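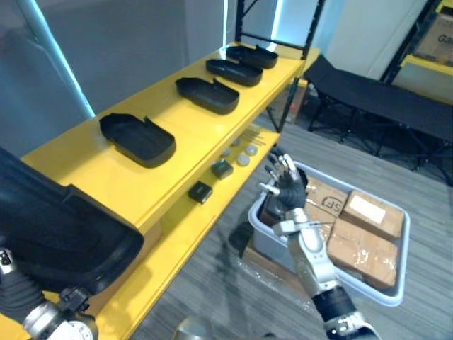 Brândușa Surdu advises that the whole arrangement be laid out on the floor before a single hole is drilled, and that it be left there overnight if the household can step around it. She adds that most people who come back to it in the morning move at least one picture.

4. Installing the Tikance Picture Rail

This section covers the Altero profile (straight walls) and the Cato profile (walls meeting a ceiling molding). Both are supplied in lengths of 900 mm and 3000 mm. For plaster walls in older buildings, read Section 5 before starting.

4.1 Before You Begin

Check that the carton contains the rail, wall clips, end caps, hanging cords and hooks. Screws and anchors are not included and must be chosen to suit the wall.

CAUTION: Do not drill directly above or below an outlet or light switch. Electrical cables often run vertically from these points.

4.2 Marking the Wall

1. Decide on the height of the rail. It may be placed directly under the ceiling or lower on the wall, provided that the cords can hang freely.

2. Using a level, draw a light pencil line along the full length of the intended run. Do not measure down from the ceiling at one end only. Ceilings are seldom level.

3. Mark the position of each clip on the line. The first and last clips go close to the ends of the rail. Space the others evenly, following the chart on the inside of the carton lid.

4. Locate the studs and mark them in a different color. Where a clip mark falls near a stud, move the clip to the stud.

NOTE: If two rails are to be joined, place one clip on each side of the joint. A joint left hanging between clips will open over time.

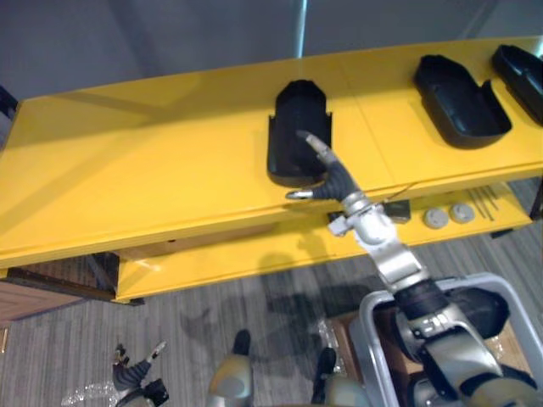 Figure 2. Black plastic trays on a yellow tabletop.

4.3 Fixing the Clips and Rail

5. Drill at each mark. Insert an anchor wherever there is no stud.

6. Screw the clips to the wall with the open lip facing up. Tighten by hand for the last few turns.

7. Hold the rail at a slight angle, seat its upper edge in the clips, and press the lower edge until each clip closes. Start at one end and work toward the other.

8. Fit the end caps. On the Cato profile, the cap with the longer tongue goes on the left.

CAUTION: The 3000 mm rail must be lifted by two people. Holding it at one end may bend the profile, and a bent rail will not seat in the clips.

4.4 Hanging Pictures

9. Slide the cords into the rail through the gap at either end, or twist them in from the front at the desired point.

10. Attach a hook to each cord. Each hook carries up to 20 pounds. Wide or heavy frames require two cords.

11. Raise or lower the hook until the center of the picture is 54 inches from the floor. This height suits dining rooms and studies, where the picture will mostly be seen from a chair. In hallways, a higher position is usually preferred.

12. Press the locking tab on the hook and pull down gently on the frame to check that it holds.

NOTE: Canvas prints without a frame should be hung from the two upper corners of the stretcher bar. Do not pass a hook through the canvas.

4.5 Care

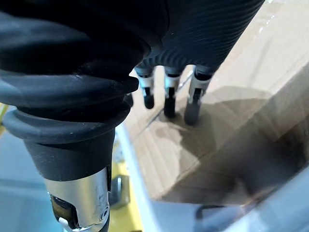 The rail should be wiped with a dry, soft cloth whenever the pictures are taken down. Household sprays are not recommended on painted profiles, and wax polish must be kept away from the cords. Owners of the matte black finish will need to clean it more often than the white, as small pale specks stand out on a dark surface with folds or grooves, much as they do on the ribs of the black rubber boot shown. A soft paintbrush will reach into the groove along the top of the rail.

Scratches in the finish may be covered with the Stanciu touch-up pen in the matching color. Allow the paint to dry fully before replacing the cords.

Questions about replacement parts should be addressed to Paloma Greenberg at the Tikance service desk. Please have the profile name and rail length ready. Orders for end caps are shipped in pairs.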